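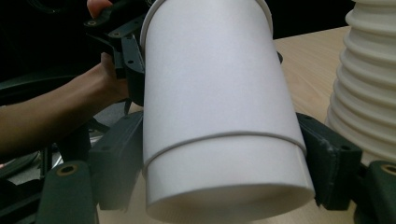
3.2 Collecting the demonstrations

We gathered 3,000 demonstrations of grasping and placing with hand-held grippers, of which 2,492 survived review. The rest were dropped for the usual reasons: lost tracking, a clipped start, or an operator who stopped halfway to think about lunch. Figure 2 shows a grasp from the container task, with the fingers closed on opposite sides of a white cylinder and the cylinder held clear of the table.

Operators were told to work at a comfortable speed. Comfort proved to be a personal matter. Carbone's recordings are brisk and nearly identical, which made them pleasant to review and not much use for teaching recovery. Sobczak's wander, pause and regrasp, and the policy trained on them alone did better on Macedo, our held-out set. We now ask everyone to be a little less impressive.

Two rules were added in March. Each demonstration must begin with the gripper open and away from the object, and a fumbled grasp is kept if the operator recovers within 5 seconds. The second rule was resisted by the people whose fumbles it preserved. Earlier recordings were checked against both rules by hand – a job we do not recommend – and relabeled in Preltari, our annotation tool.

Figure 2. Container task, grasp phase. The two green fingers press on the cylinder near its raised ridge, while the operator's hand holds the black gripper mechanism. A white ribbed object stands to the right.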